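The Slow Business of Seasoning Steel

A carbon steel pan leaves the factory with a thin coat of wax or oil that keeps it from rusting in the box. Most disappointments with these pans start there. The coating has to come off completely before seasoning, and a quick rinse will not do it. Hot water, dish soap and a scouring pad will, given several minutes on each side and a second pass around the rivets.

Seasoning itself is a layer of oil that has been heated until it hardens and bonds to the metal. Hywel Lloyd, who tests cookware at the Jesance workshop, applies a few drops, wipes the pan with a cloth, then wipes it again with a clean one. The surface should look almost bare. Excess oil pools as it heats and sets into amber spots that stay sticky for weeks. The pan goes upside down into a 260 °C oven and stays there for an hour, then cools with the door shut. Lloyd repeats the cycle three times. 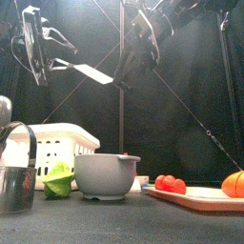

Tool choice matters less than many owners fear. A sound layer tolerates metal, provided the edge is smooth and the angle is low. Thickness and shape of the blade deserve more attention than the material of the handle. A flat rectangular blade on a slender handle, like the spatula shown here, suits eggs and thin fish on a level pan floor. Its square corners are less useful against a curved side wall, where they touch at one point and can leave a line in fresh seasoning. A rounded front edge is the safer pattern for the first month.

Acid does more damage than steel. In the Jesance trials, tomato sauce simmered for 80 minutes stripped a new three-coat layer back to gray metal across most of the floor. A pan in daily use for a year lost some color and recovered after two rounds of frying potatoes.

Routine care is short. Rinse while warm, dry over a low burner, and wipe with a trace of oil. Soap is acceptable in small amounts. Soaking overnight and the dishwasher are not.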